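Re: Damp in the end bays and the apple store question

From: Narayanan Joseph
To: Plarnham Growers list

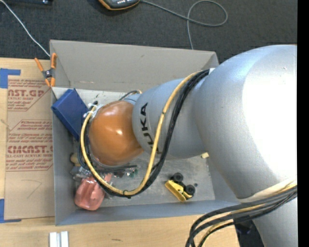
Dear all,

I have been meaning to answer Varma's message since it came round, and what with the leaks at our end and my sister staying I have let it slide, so please forgive a long reply. I've left the original underneath in pieces so that those of you who joined since the summer can follow what we are talking about.

> We lost a good third of the Bramleys last winter and I would like to
> know what the rest of you are doing. Ours were wrapped in newspaper,
> in trays, in the brick shed at the bottom of the plot. By December
> they were going brown at the core and some had a musty taste even
> when they looked perfectly sound from the outside.

Brown at the core with a sound skin sounds to me like cold, or else fruit that was kept on the tree too long. Bramleys are touchy about being chilled, much more so than people expect of such a tough old cooker. I had the same thing the first year I had the plot at Drorgate, when I put the whole lot in the lean-to and felt very pleased with myself. There was a spell of hard frost and I never thought to throw a blanket over them. They looked lovely. I took a bag to my neighbour and she made a crumble, and she was very polite about it, but I'd made one from the same lot and knew perfectly well what she had been eating.

Brick sheds are better than wooden ones as a rule, because they change temperature slowly, but a single skin of brick facing north will still get bitterly cold after a few nights. Do you have a thermometer in there? One of those cheap ones that remembers the highest and lowest would tell you more in a fortnight than I can by guessing. I keep mine on the floor, where the cold settles, and I move it up to the top shelf now and again for comparison (the difference surprised me).

The musty taste is a separate matter, I think. Apples take up smells dreadfully. What else is in the shed? If you've got creosote in there, or an old carpet, or onions, or a sack of potatoes, I would look at those first. My uncle kept his in a cupboard that had once held paraffin and every apple tasted of it until Easter. He ate them all the same.

> Is newspaper the problem? Somebody at the show told me it draws damp
> and I should be using the purple paper you get from the greengrocer.

I have used newspaper for years and never had a taste from it that I noticed, but I do change it if it goes limp. The purple paper is nice if your greengrocer will save it for you, and mine does. The point of wrapping at all is to stop one bad apple from touching its neighbour, so whatever you have plenty of will do. I wouldn't spend money on it. Fold it round loosely and don't twist it up tight like a sweet, or the fruit sweats inside.

There is an argument for not wrapping them at all, and I have come round to it for the varieties I mean to eat before Christmas. You can see them, for one thing. With wrapped fruit I tell myself I'll go through the trays every week, and then it's raining, and then it's been a month, and when I do get down there I find a whole corner has gone and the juice has run into the tray below. Unwrapped and not touching, on slats, I can go along the row with a torch in no time and pick out anything doubtful.

> I should add that I picked in one go, on the one dry weekend we had.
> I know you are meant to do it in stages but my knees are not what
> they were and my son was only down for the two days with the ladder.

Please don't feel bad about that, we have all done it. But if I could persuade you to change one thing it would probably be this. Fruit from the sunny side and the top of the tree is ready well before the rest, and once it's mixed in with the others the ripe ones bring the unripe ones on. If your son can only come the once, you could at least sort as you pick. Have him put the top of the tree in one lot and the inside and the lower branches in another, and eat or cook or juice the first lot. Windfalls in a third heap, well away from everything. A bruise you can't see when it goes in will be a hole you can put your thumb in a few weeks later.

I'd also be strict about stalks. Anything that came away without its stalk goes in the kitchen. So does anything with a scab that has cracked, or a little brown dot near the eye, because there is usually somebody living behind it. I grumble every year about how few are left by the time I've finished being strict, and then every spring I am glad of it.

On size, the really enormous Bramleys that win prizes do not keep. They are all puff. The middling ones, a comfortable handful, are the ones to put by.

> Lastly, has anybody tried polythene bags? I have seen it recommended
> but it seems all wrong to me, shutting the damp in with them.

I thought so too until I tried it, and I now think it's the best thing going for some kinds and quite hopeless for others. You want a thin clear bag, not many apples to the bag, and a few holes poked in it with a pencil. Fold the top under loosely. It stops them going wrinkly, and I find that makes a great difference with russets, which otherwise turn to leather on me by January. Cox's did well enough. With Bramleys I had mixed results: one bag beautiful, and the one beside it a complete disgrace, and I've no idea why. Perhaps I put them away wet. Do let them stand overnight somewhere airy with the bag open before you fold it down, in any case.

Now, as to the end bays. For those who don't come down that way, the roof of the shared store at Drorgate has been letting in water along the gutter side, and the two bays at the far end are not fit for fruit at present. I went and had a look after the last heavy rain and the boards were black underneath. We've had a price of £1,484 from Geltton to take off the old felt, replace what is rotten and put a proper gutter on. I know that is a lot of money for a shed. But I'd be sorry to see it patched again, as the last patch is what sent the water sideways in the first place. If you have views, please send them to the list and not just to me, or I shall end up carrying eight different opinions about in my head and muddling them.

In the meantime, would anyone with trays in those bays please move them? There is room on the left as you go in if we all shuffle up a bit. I shifted a few of the lower ones myself and have put a slip of paper in each with the bay it came from. One of them had pears in it that had gone past saving and I'm afraid I took the liberty of putting them on the heap. If they were yours, come and find me and I will make it up to you in quinces, of which I have far too many.

That reminds me, please nobody put quinces in with apples. I know they smell heavenly. Everything else will smell heavenly as well, and taste of it, and not everyone wants that in a pie. Mine are on newspaper in the spare room and my sister says it is like sleeping in a sweet shop.

Mice, briefly, as Varma asked me about them at the gate. I've had most success with simply raising everything off the floor and blocking the gap under the door with a bit of fine mesh, tacked down well. They will come up the legs of a rack if it touches the wall, so pull it out a hand's breadth. Peppermint oil did nothing at all for me except make the shed smell of toothpaste, and see above about apples and smells.

For anyone short of space, an old chest of drawers in an unheated room does very nicely, with the drawers left open a crack. I have a friend who uses a dead fridge with the seal taken off the door so it can't shut properly, and stands a saucer of water in the bottom. He gets Egremonts through to March that way. And of course there is always the freezer. Stewed Bramley takes up far less room than you'd imagine, needs no looking after, and I'd much rather have a shelf of that than a tray of fruit I am anxious about.

Varma, do let us know what the thermometer says if you get one, and what the onions were doing in there if it was onions. I have a spare slatted rack you're welcome to, a bit wobbly but sound, and I could bring it over in the car most afternoons after two.

I have some scion wood promised from the old tree by the Drorgate fence too, if anybody wants to try grafting it this winter. It's a long yellow cooker with a waist, and it keeps better than anything else I grow. Let me know before I do the pruning.

Warm wishes to all,
Narayanan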